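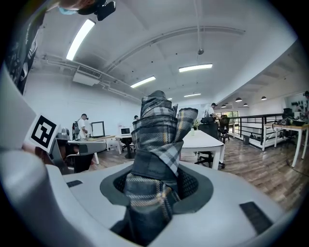
Right, can someone explain to me why "tartan" now means anything with lines on it? I have spent most of August looking for curtain fabric for a north-facing dining room and I'm losing the will. Every shop calls everything tartan, plaid or check depending on which one they think will sell that week. I've got as far as a charcoal and black one with thin white and mustard stripes, which I like a lot as a cloth, but Jornerum want £595 for made-to-measure in it and the listing says "heritage tartan" with no mention of whose heritage. Is it worth it or am I paying for the word?

mossgate
24 August 2023

----

pelmet_pete wrote:

You're paying for the word. Tartan just means the pattern of crossing stripes, usually the same both ways. Anybody can design one. "Heritage" means nothing at all. Ask them what the fibre content is and what it weighs and see how quickly the chat goes quiet.

----

Dunnock wrote:

Bit harsh. £595 lined and interlined for a decent-sized window is not mad. What's the drop? Our last pair were not far off that and they were plain cream.

----

mossgate wrote:

165 cm wide, floor length, lined but not interlined. Listing says "wool blend". I did ask. I was told it was "a generous blend".

----

pelmet_pete wrote:

Generous with what, acrylic? There you go.

----

Balthasar Kofler wrote:

I had a curtain workroom until I retired, so take this as one man's opinion. The price bothers me less than the pattern matching. With any check you lose cloth at every join, because the stripes must meet across the seam and again where the two curtains close. A thin pale stripe on a dark ground shows up every error. Ask Jornerum in writing whether they match at the leading edges. If they say "where possible", walk away.

Also look at whether the stripes are woven or printed. Turn a corner over. If the back is pale and blurry, it is printed and will very likely be off grain, and then no one on earth can make it hang straight.

----

Dunnock wrote:

That's useful, thanks. I'd never have thought of the leading edges.

----

tilly_hems wrote:

Can I stick up for printed? I've got Zuna printed check in the box room, five years in, hangs fine. Cost a fraction. I think people get snobby about this.

----

Balthasar Kofler wrote:

A box room window is small. Over a floor-length drop a slight slant becomes a large one. I have sent back whole rolls for it.

----

tilly_hems wrote:

Well, mine's straight.

----

mossgate wrote:

I turned the sample over. It looks the same both sides, so woven, I assume. I still don't trust "generous". Has anyone used Flornden? They sell by the metre and I could find someone local to make them up.

----

pelmet_pete wrote:

Flornden sent me a "slate" that was plainly navy and then told me it was my lightbulbs. Get a sample first and look at it at night. And what do you suppose someone local charges these days? I was quoted 4 different prices by the same woman.

----

Dunnock wrote:

Dark curtains in a north-facing room, though? Are we not going to talk about that? You'll be eating your dinner in a cave.

----

mossgate wrote:

It gets used in the evenings. I don't mind a cave.

----

reddyreckoner wrote:

Before anyone spends anything, ask for the rub test figure. The Reddy range my sister bought quoted 2,000 and was rubbish.

----

Balthasar Kofler wrote:

Rub tests are for upholstery. You do not sit on curtains. Ask about fading and shrinkage.

----

reddyreckoner wrote:

The cat does sit on them, to be fair.

----

mossgate wrote:

Have emailed Jornerum about matching, fibre content and shrinkage. I'm not holding my breath. Will post whatever they send back.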